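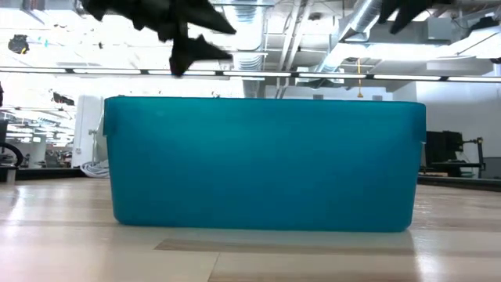
So the left gripper let go of its fingertip again, and this time I was standing right there when it went! We'd been running the tote job since April with hardly a hiccup (I'd even started bragging about it, which was my first mistake), and then at half past three one of the pads came off mid-move and pinged across the floor. Both fingers hang over the table and drop in from above, so anything that comes loose has a decent chance of landing in the big teal bin, and once it's in there good luck seeing it from the side. You get a bit of blue glow through the plastic and that's your lot. I had to hit the stop, wait for everything to settle and go fishing with my sleeves rolled up before I thought to check under the desks.

Kálmán reckons it's the screws. We do them up by hand and the book says to recheck every 500 cycles, and I'll admit the last tick on the sheet was mine and it was a fair while ago. Despina thinks the replacement pads are a hair thicker than the old ones, so the thread barely bites. I'm leaning towards Despina, partly because it lets me off the hook.

Anyway, all 6 screws now have threadlocker and a stripe of paint pen across the head, so you can tell at a glance if one's moved. Safety glasses at the table too, no arguments, me included. Still haven't found the washer.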